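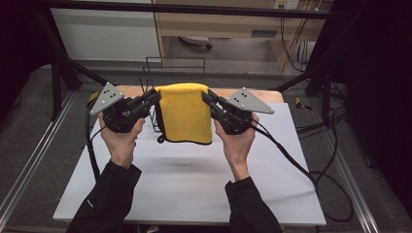 6 Aug 2021

Template conversion, Soltis deck set. Carrying on from the June batch.

Source folder has 112 PPTX files. Opened 20 in Google Slides this morning to see what the import does to them. Most come through clean. The faults are the same ones as in June:

Grouped arrows with a bevel lose the bevel and go flat. Colour is kept.
Custom bullets fall back to a plain dot on the second level and below.
Text boxes set to shrink on overflow stop shrinking, so long titles run over the chart.
Theme fonts swap to Arial if the font isn't on the Slides list.

Ran the Kurnlow script over the whole folder to find theme font references. 2,084 text runs flagged, 53 of them in master layouts. Fixed the masters by hand first and ran it again on one deck - the count fell as expected, as the body runs inherit. Have not done the full re-run.

The Hepburn timeline slide is still wrong. Its curved connector is a freeform shape and not a real connector, so it stays put when the milestone boxes are moved. Redrew it with elbow connectors. Looks stiffer but it holds. Old version kept in the same folder with _old on the end.

Sestura want 16:9 only. The 4:3 masters can be dropped from the package, but leave them in the archive until they have signed off the previews.

Preview thumbnails: export from Slides, not PowerPoint. The shadows differ and the buyers see the Slides version.

To do: full re-run of the font script, second-level bullets in the agenda layout, check the pie chart labels after import - two had moved off the segments.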